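My company planted trees in October and I have some thoughts

I work for Vokberg, the internet provider with the green vans, and last October a bunch of us were bused out to the creek behind Varesness to plant willows. Matching T-shirts, boxed sandwiches, a photographer who kept asking us to hold our shovels higher. I had a great time! I want to say that first, because what comes next is going to sound grumpy, and I wasn't grumpy at all that day (I even kept the T-shirt).

But I've been chewing on it ever since. We put in 80 willows. The press release went out before most of us had the mud off our boots, and it had a nice big number in it, 3607 volunteer hours given across the company that year. I have no reason to doubt it. What I'd like to know is how many of those willows are alive, and when I asked our community office, I got a very friendly email back with a link to the press release.

So I drove out there myself in the spring. I met Edit Fodor, who has lived along that creek most of her life and walks it every morning with a dog bigger than she is. She took me down the bank and we looked at every single tree. Thirteen had leaves. The deer had gotten a lot of them, and the ones on the low side had been underwater for a good part of the winter, which she could have told us would happen if anyone had knocked on her door. She wasn't mad about it. She'd liked having the company.

I think businesses should do this stuff, and I want mine to keep doing it. I just think we've got it set up backward. We plan the day around the day: parking, lunch, speeches, the group shot on the bridge. The creek gets whatever hours are left over, and then we all climb back on the bus and it's on its own until somebody in marketing picks next year's creek.

Compare that with what Vass does. They're a small outfit, they make paint, and I doubt they've ever sent out a press release about the creek. What they do is let two people, Bence Takács and Begoñe Campos, take an afternoon off every month on full pay to go pull trash and check tree guards on the same stretch of bank. Same two people, same stretch, year after year. Bence knows where the bank is slumping. Begoñe talked a farmer into moving a fence! You can't get that out of a busload of folks like me, however cheerful we are.

I brought this up with my manager, Attila Dudás, who was nicer about it than I expected. His worry was that big days get people interested who'd never sign up for a monthly thing, and he's right, I was one of them. Fine, keep the big day. But take some of the sandwich money and pay for tree guards. Ask the people who live there where the water goes. And go back in a year, with a photographer if you like, and print that number too, even if the number is thirteen.

I've put my own name down for a monthly afternoon, and Attila says he'll see what he can do about the hours. Edit has already told me which boots to buy. 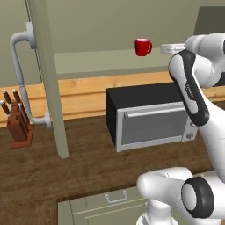 My other request is smaller, and it's about the T-shirts. We get new ones printed for every event, with the date on the back, so you can't even hand them out again the next year. Leave the date off and use up the box. I'd gladly wear the same shirt to the creek until it falls apart, and the money could go to something the deer can't eat.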